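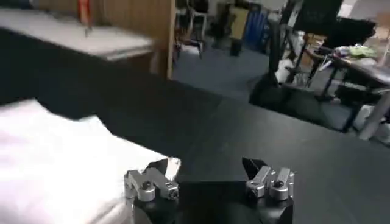
Areti Kouris wrote in after the last issue to say I'd been far too easy on linen napkins, and that anyone who has hosted more than four people knows cotton is the only way to go. Fair enough, Areti! She irons hers while they're still damp, folds them warm and swears they look crisp for a whole month in the drawer.

I got a big pile of mail on this one (who knew napkins would beat the soup issue?), so let me pass along a bit more. Dennis Dobson skips the iron completely. He pulls his out of the washer, smooths them flat on the counter with his hands and leaves them overnight. I tried it with the old set I bought at the Cleseck flea market in July and they came out pretty well — a little wavy at the hems, but I like that.

Red wine is still my weak spot. I've gone back to cold water and dish soap right away, then a long soak, and I keep them far from the dryer until the mark is gone. Turmeric, though? I give up. Those go in the rag bag.

A few of you asked how many to own. I have 10 and I run out every single time my sister's family comes over, so I'm on the hunt for more, and they won't match, and I'm fine with it. My aunt had drawers full of them, all different, and we used to fight over the one with the blue stitching.

Next issue is tablecloths, mostly how to store them without that hard crease down the middle. I've been rolling mine around a cardboard tube — if you have a better trick, hit reply and tell me before I start writing.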